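**Ticket 600 - breaker trips when the toaster is on**
Status: open, again
Assigned: Senyo Abugri

Oct 18, 2024. Closed in error, so I'm reopening it. The last note says "faulty appliance, replace." I doubt it. The same toaster ran for almost 18 minutes off the hall outlet and nothing tripped.

Tried so far:

- Swapped the breaker for a new Brarum. Tripped after 8 minutes.
- Unplugged everything else on circuit 2. Still tripped. 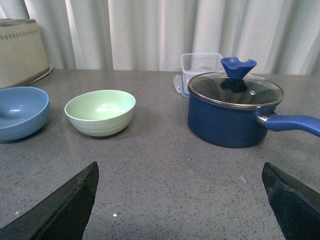
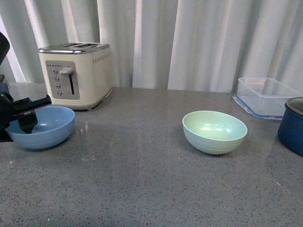
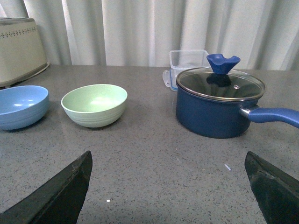

*Kitchen counter, curtain side. Toaster shows in the second shot.*

Skitwood support blames "humidity." They said that in December too, about a different outlet. I'd want a reading before I believe it.

Next: Nana Nartey to open the outlet box and check for a loose neutral - please don't close this until she has.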